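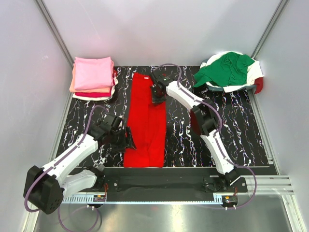
Tutel clothes exchange: how we're getting on
Progress report to Homado, from Nasrin Rahimi

Hello Harsh, and hello to everyone else who reads these. I know the form asks for headings to match the ones in our application, and I've mostly stuck to them, but the folding has taken over this half of the year so it gets more room than it was promised. I hope that's all right! The money side is at the bottom as usual.

What's been happening

When I last wrote we were still handing clothes out of the tall blue bins by the door. People came in, leaned over, rummaged, pulled out a sleeve, found it was attached to something in the wrong size and stuffed it back in again. By four in the afternoon it all looked like a jumble sale in a gale. We had lovely things in there too – proper winter coats, school jumpers with years left in them – and they were going home with no one because they'd sunk to the bottom.

So in February we stopped and changed the whole thing round. Everything that comes in now gets sorted, folded and stacked before it goes anywhere near the shop floor, and it goes out in bundles by size. We've sent out 127 bundles since then. I'd told you in the application that we hoped for 100, and I remember thinking at the time that I'd been a bit cheeky putting that down, so I'm very pleased.

The bundles are what you paid for, so a word on what's in them. Each one has tops, something warm and something for the bottom half, all in one size, tied with cotton tape. Families fill in a slip with the sizes and any colours the child simply will not wear (there is always one, and it's nearly always brown). They pick up the bundle later in the week and bring back whatever doesn't suit. Returns go straight back into the unsorted pile and start again from the beginning.

How we fold now

I can hear you thinking that folding is folding. I thought so too! I've folded clothes all my life and I had no idea how many ways there were to do it until I put several people at the same job and then tried to make their stacks sit on one shelf. Joon-young folds tiny, like he's packing for a month in a rucksack. Paora folds big and flat. I fold the way my mother did, in halves until it gives up. Put those three styles together and you get a tower that leans, and then you get a tower on the floor.

We spent a whole afternoon arguing about it with biscuits, and this is what we settled on for tops:

Lay it flat and smooth it out from the middle towards the edges. Don't rush this bit. A crease you leave in now is in there for the whole of its life on the shelf.

Bring the sides in so you have one long strip, hem towards you and neck end away. The strip should be about the same width from one end to the other, though with most tops the neck end comes out narrower and you just have to live with it.

If there's a label at the neck, try to leave it where it can be read. We used to tuck them in to look neat and then had to unfold everything again to check the size. Daft.

Fold the strip down on itself until it's roughly square, and put it on the stack with the fold facing out.

The red one in the photo at the top of this report has got as far as the long strip. It's the stage where people tend to go wrong, as it happens. They see a strip, feel they've nearly finished, and give it a quick flip in half. Then it's too long for the shelf and pokes out over the edge. You can see the small white label showing near the top of it, too, so full marks for that.

The finished stack goes in the back left corner and the pile that's still to do goes in the back right. We tried it the other way about for a bit and I kept putting folded things on top of unfolded ones without noticing. Harsh, you asked on the phone whether the two piles ever get mixed up. I don't think anyone could confuse them now. One has a pale pink square sitting on top with peach, magenta and cream underneath, and the other is a dark green thing thrown over a heap of white and goodness knows what.

I'm a bit proud of that stack, I'll admit. The layers don't line up perfectly, the cream one pokes out at the front and so does the peach, but it stands up by itself and you could carry it across a room.

The work surface

You'll have noticed the black marbled top. The old trestle was pale and we kept losing white socks and vests on it, so a dark surface suits us much better for anything light. It's glossy as well, and fabric slides about on it, which is nice when you're straightening a hem and less nice when you're trying to get a silky blouse to stay put. The white veins running away from you turned out to be handy for Paora, who lines his strips up along them even though they wander all over the place. I've told him they aren't straight. He says neither are the clothes.

What it has been less good for is dark things. A navy school skirt vanishes on it. Gun-woo puts an old cream pillowcase down first when he's got a run of dark trousers to do, and I've started copying him.

What we've learned about particular clothes

I promised you some notes you could pass to the other projects you fund, so I've gathered up the bits we'd have liked to know at the start.

Hoods are a menace. Fold the hood down on to the back before you do anything else, and fold it flat. If you leave it till last you end up with a lump at one end and the whole stack tips that way.

Thick jumpers want fewer folds than you'd think. We give them one less than a T-shirt and put them at the bottom of the bundle where the weight helps.

Vests and camisoles with thin straps: tuck the straps in early. Joon-young had a bundle come apart in a mum's hands at the door because a strap had caught on the tape, and he's been very firm about straps ever since.

Baby clothes we don't fold to a strip at all. They're too small for it. We lay them flat in a little heap and roll the lot together.

Anything slippery goes between two cotton things, and the cotton holds it in place. I'm sure every shop assistant in the country knows this already but we had to find it out by picking blouses up off the floor.

Plain bright colours are the ones to learn on. When we have someone new I look for something like that red piece, bright and easy to see, and let them go over it again and again. You can follow what each side is doing and you soon spot a corner that hasn't come in. Second photo here is the same sort of practice – red cloth out near the middle, the folded stack waiting in the far left corner.

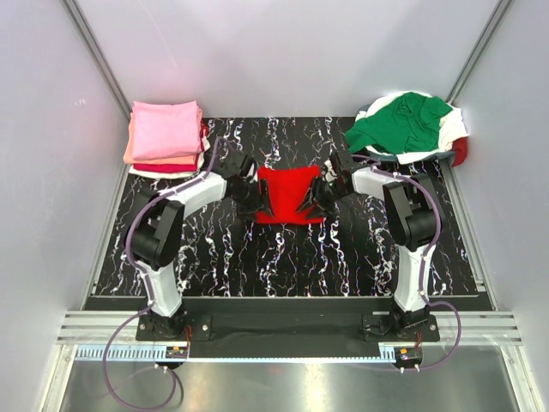 Who's been involved

Paora Tapsell and Joon-young Wang have both stayed on from last year, which has saved me no end of explaining. Gun-woo Gil joined us for the sorting and has ended up running it. He's quicker than I am at telling what can be mended and what's had its day, and he's kinder about it too, because I keep everything. We had 13 people come to the open folding sessions, some of them just the once and a couple who now come whenever the kettle's on. One lady brought her own ironing board. I hadn't the heart to say we don't iron.

I had hoped to have the secondary school involved by now and that hasn't happened. They were keen, then the teacher who was keen moved on, and I've had to start again with someone new. I'm still trying. If you have a contact there I'd be glad of it.

What hasn't gone well

The evening sessions. I'd put them in the application because people told me they'd come after work, and then it was dark and wet and they didn't, and I don't blame them. We ran 3 and I've stopped. I'd like to move that bit of the money across to Saturday mornings if you'll agree to it.

Shelving has been slow as well. The Zaugg units came with the wrong brackets and the right ones took weeks to arrive, so the early stacks were living on chairs. They're up now, and level, after a fashion.

And we still get too many adult tops and not nearly enough children's trousers. Children go through the knees, so there's nothing left to hand on. We've put a notice up asking for trousers in any state with the knees gone, and Paora is going to have a go at patching.

The money

Full sheet attached separately. In short, we've spent less than planned on the room, more than planned on cotton tape (who knew!) and the Vekico washing bill came in very close to what we'd guessed. The underspend on evenings is what I'd like to shift, as above. I haven't touched the contingency.

What we'll do next

Carry on with the bundles through the summer, with a push on school uniform from July so they're ready before the panic. I want to get our folding notes on to one laminated sheet, with drawings, that people can prop up in front of them. Gun-woo says he can draw. I've yet to see any proof of this.

I'd also like to try a "fold it while you wait" morning, where families bring in what's been outgrown, sort it with us on the spot and go home with the next size up. We'd need another surface for that, and I've been looking at what it would cost. I'll send you a figure when I've got one I believe.

Do come and see us, Harsh. Mid-morning is best, when there's a decent pile in the right-hand corner and you can make yourself useful.

Nasrin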